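Comics und Bildbände richtig pflegen
Hinweise der Buchhandlung Storell, Abteilung Papier und Einband

Arbeitsplatz vorbereiten
Hefte und gebundene Ausgaben sind auf einer glatten, hellen Fläche zu reinigen. Getränke und Speisen sind vorher zu entfernen.

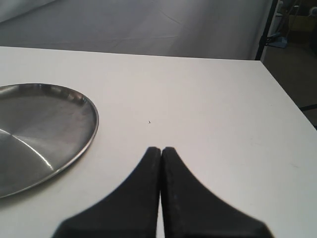 Staub entfernen
Der Band wird geschlossen gehalten und vom Rücken zum Schnitt hin abgewischt. Geeignet sind weiche Mikrofasertücher - sie sind trocken zu verwenden. Für den Kopfschnitt empfiehlt sich ein Pinsel mit 13 mm Breite.
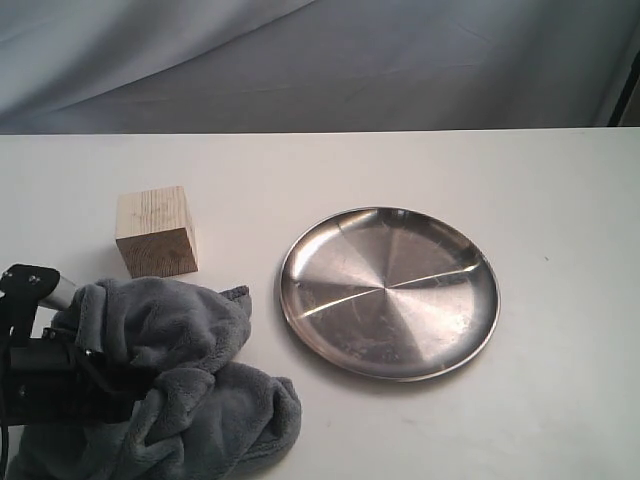 Helle Tischfläche vor grauem Stoff

Aufbewahrung
Einzelhefte werden stehend in säurefreien Hüllen gelagert, je Hülle ein Heft mit Rückenkarton. Großformatige Alben ab 4 cm Stärke sollten liegen, höchstens sechs übereinander. Direktes Sonnenlicht lässt Farbschnitte und Umschläge ausbleichen. Im Juli ist in Dachräumen besonders auf die Luftfeuchte zu achten. 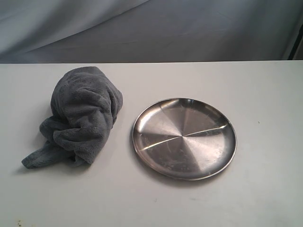 Foto: Plarkov / Storell

Tücher waschen
Mikrofasertücher werden getrennt und ohne Weichspüler gewaschen. Vor dem nächsten Gebrauch müssen sie vollständig getrocknet sein.

Gelöste Klammern und gebrochene Rücken gehören in eine Fachwerkstatt. Klebeband ist in keinem Fall zu verwenden.

Stand: 26.05.2023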